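6.3 Suture Thread Tracking

The tracking module gives the planner a thread path and a needle pose for each wrist camera. Run this procedure after hand-eye calibration (Section 5) and before loading a motion plan.

1. Start the Rullen perception service and wait for the status READY.

2. Open the wrist view and check that the jaw tip of the near instrument is inside it.

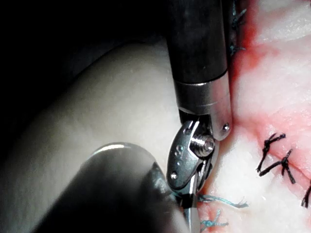 Figure 6-4. Wrist view, instrument wrist and jaw tip over sutured tissue.

3. Set instrument_mask to AUTO. If the mask flickers along the shaft, raise mask_dilate to 5.

CAUTION: Do not run the tracker with the mask off. Highlights on polished steel can be returned as thread segments.

4. Select TRACE. The tracker follows the longest connected strand and drops any segment shorter than min_length (default 43 pixels). Cut tails and loose fragments stay in the map as obstacles.
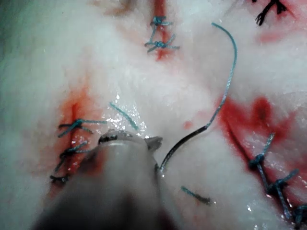
Each strand is given an ID. When two strands cross, the IDs may swap. Pause the planner, click the correct strand and select LOCK ID.

5. Set thread_color. One profile covers teal and blue-green thread; black thread needs its own. Both can be loaded together, at the cost of a lower update rate.

6. Select FIT NEEDLE. A partial arc is accepted, but the pose is marked LOW until the fit holds for 3 updates in a row.
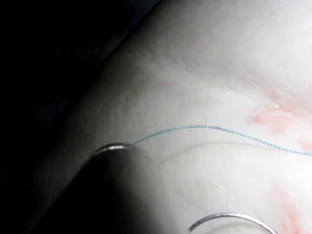

NOTE: A LOW pose can be displayed but not sent to the planner. To change this, see needle_gate in Appendix B.

7. Set grasp_source to JAW for the driving arm and NONE for the receiving arm. Save the profile.

8. Load the handover plan and step through it at speed level 2. Stop if the planned path crosses a locked strand.
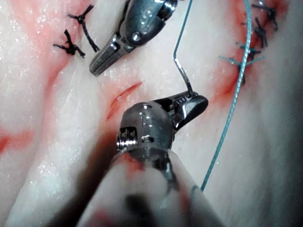
Bornach, November

Changes to this section: the default for grasp_source is now NONE on both arms. Profiles saved under the earlier default must be opened and saved again. Edited by Radomir Petkov.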